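News from the Workshop at Hillerside

The two-arm table is standing, and since January we have put 131 hours into it. I write this for the members who ask me at the door how it goes, and also for those who gave parts and never heard back from me. Sorry for that.

For new readers: the project has the name Toprak. Dilek Soylu started it at home in her garage and moved it to our back bench when the garage became too small. We want two small arms which can work together on simple jobs, like opening a box or passing a thing from one side to the other. Until now we have spent 532 dollars from the project jar, mostly for rail, bolts and cable. The arms themselves came on loan from a member in Wamside.

The biggest trouble was the mounting. In the first version each arm had its own clamp, and after every hard stop they were no longer in line. Now both base plates are bolted to one aluminium rail along the front, and we check the bolts before each session. Dilek also put up walls at the back and the sides, and she chose the wallpaper with flowers herself. I was against it at first. Now I like its colour very much.

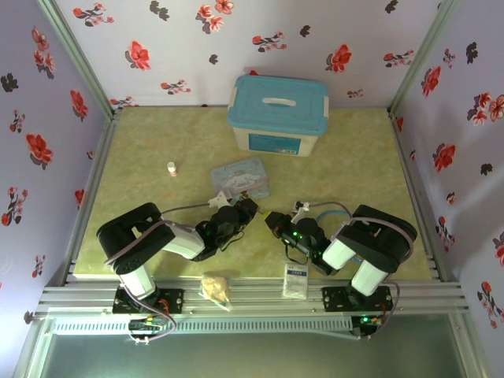

The next work is the cables. They still hang in loops, and I would like to guide them better before we let the arms move at full speed. If you have spare cable clips or a short piece of cable chain, please leave it in the Toprak drawer with your name on it.

We also look for one person who writes Python and has patience. Please speak to Dilek or to me.

Güven Dağdelen
July 28, 2021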